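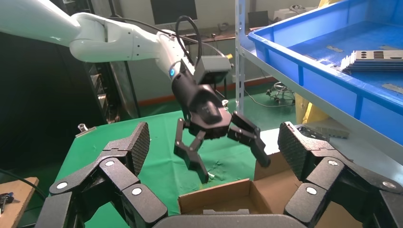

Open carton on the green bench cloth, with a cloth clip at the table edge.

Gresell Small Parts Packing Set
Catalogue reference: 557
Supplied by Sendow Workplace Equipment

Overview

The Gresell Small Parts Packing Set is intended for benches at which light metal components are laid out, checked and placed in cartons for storage or dispatch. It comprises a blue plastic tray, a green bench cloth, a set of clear plastic cloth clips and a supply of plain brown cartons delivered flat. The set is suitable for repair workshops, college technical departments, stores and assembly rooms where the same table has to serve several kinds of work in the course of a day.

The set is supplied without the table. It may be used on any level surface of normal working height, and the tray may equally be stood on a raised platform behind the work surface where one is fitted. Purchasers who require a table and platform should refer to the Wadov range, which is listed separately.

The tray

The tray is a single rectangular moulding in bright blue plastic. It has a raised rim on all sides, ribbed side walls and a flat floor patterned with a grid of small squares. The floor pattern is part of the moulding and will not wear off with ordinary cleaning. The recommended load is up to 7 kg, evenly spread.

The colour was chosen with plain metal parts in mind. Silver plates, brackets and clips show clearly against it, as do offcuts of tape and fragments of packaging that might otherwise find their way into a carton. Departments that handle dark or painted parts may prefer the white tray, which has the same dimensions and stacks with the blue.

Trays may be nested when empty. Loaded trays should not be placed one on top of another, and a tray should be emptied before it is carried up or down stairs.

The bench cloth

The cloth is green and is laid directly on the table. It gives cartons and parts a softer surface to stand on and limits scratching to both the goods and the tabletop. It does not need to cover the whole table; many users prefer to cover one side only and to leave the remainder bare for writing or for larger items.

Some creasing is to be expected after unpacking and in use. The cloth may be ironed on a low setting on the reverse side. Clips are provided to hold it to the table edge and should be removed before the cloth is lifted. A replacement cloth may be ordered under the same catalogue reference with the suffix C.

The cartons

The cartons are of plain brown cardboard with folding flaps, and once made up they form a shallow box into which flat parts can be laid by hand. Flaps may be left standing while the carton is being filled. They are supplied unprinted, and a label should be applied to the top once the carton has been closed. In damp stores, cartons should be kept off the floor.

A bundle of 30 cartons is included with each set. Further bundles may be added to an order at any time.

Arrangement at the bench

The following arrangement is used by the Watkins training workshop, where the set has been in regular service since January. It is offered for guidance and may be altered to suit the room.

Parts of one kind are kept together. Thin plates with cutouts, such as the I/O shields fitted to the rear of desktop computers, are stacked in the tray. Folded brackets and toothed clip strips are laid out on the work surface, each kind in its own area, and the carton is placed within easy reach of both. Masking tape is cut into short strips beforehand and kept in the tray beside the plates, where it can be picked up singly.
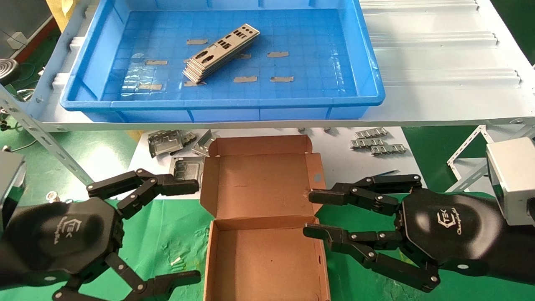

Berwyn Prothero, who supervises the workshop, advises that clip strips be set out side by side with a little space between them. Strips with repeated teeth catch on one another readily when heaped, and separating them takes longer than laying them out properly in the first place. He also asks that very small pieces be gathered up before a carton is closed — they are easily carried in under a bracket.

Plates should be lifted by their edges. Stamped metal can be sharp at the corners and around the cutouts, and light gloves are recommended for new staff and for anyone packing for long periods.

Care and cleaning

Tray: wash with warm water and a mild detergent. Dry fully before metal parts are returned to it. Do not use solvents. Tape should be peeled away by hand; any residue may be removed with a damp cloth and a little washing-up liquid.

Cloth: shake out of doors after use and machine wash at 30 degrees. Do not tumble dry. Check for metal fragments before washing.

Clips: wipe clean. Clips that have cracked or no longer grip should be discarded.

Cartons: store flat, away from direct sunlight and heat. Used cartons may be recycled with ordinary cardboard once tape has been removed.

What is included

Blue tray with ribbed sides
Green bench cloth
Clear plastic cloth clips
Brown cartons, supplied flat
Printed care sheet in Welsh and English

Tape, gloves, labels and the parts shown are not included.

Price and ordering

The set is priced at £119, exclusive of delivery. Educational establishments may order on account. Orders received before noon are normally prepared the same day, subject to stock. Orders for several departments of the same establishment may be combined, provided that each delivery point is named on the order form.

Unused sets may be returned within 30 days of receipt in their original packaging. Cloths that have been washed and cartons that have been made up cannot be accepted for return. Damage in transit should be reported on the day of delivery, and the outer packaging kept until a reply has been received.

Enquiries concerning orders and accounts should be addressed to Ffion Morgan in the sales office. Questions about fitting the set to an existing bench, or about the load that a particular shelf or platform can bear, should be addressed to Genalyn Umali in technical services. Please quote the catalogue reference in all correspondence.

Related items

Gresell white tray, same dimensions
Gresell bench cloth, replacement
Wadov table with raised platform
Wadov carton shelf, wall-mounted
Sendow label holder, self-adhesive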